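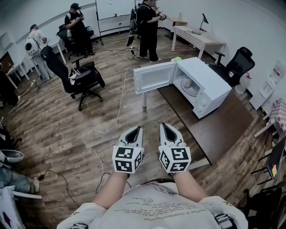

## 1. Background and question

Our course project asked whether current machines can take over small kitchen chores, and which steps still need a person. The task chosen was reheating a drink: open the microwave, place the cup on the turntable, close the door, start the cycle, remove the cup.

Demonstrations were recorded with hand-held grippers carrying square markers on cubes, so that the position of each hand could be recovered from video. Nanami Arai wrote the segmentation script, named Fluser, which divides each recording into the five steps.

## 2. Data

The training set holds 600 demonstrations. A further 33 trials were run on the Durness arm in August with the learned policy and no human correction.

## 3. Findings

Placing the cup was the most reliable step. Closing the door was acceptable when the arm approached from the hinge side – from the front it tended to push the whole oven back. Removing the cup failed most often, as the fingertips met the handle at a poor angle.

The policy has no measure of how full the cup is. We used empty cups only, so spilling was not tested.

## 4. Limits

All trials used 2 cup shapes and one oven. The door was pulled open by its edge; push-button latches were left out. Cycle time was not compared with that of a person.

## 5. Next steps

- Repeat the removal step with a wider fingertip
- Add cups without handles
- Rerun Fluser on the recordings where a marker was hidden by the door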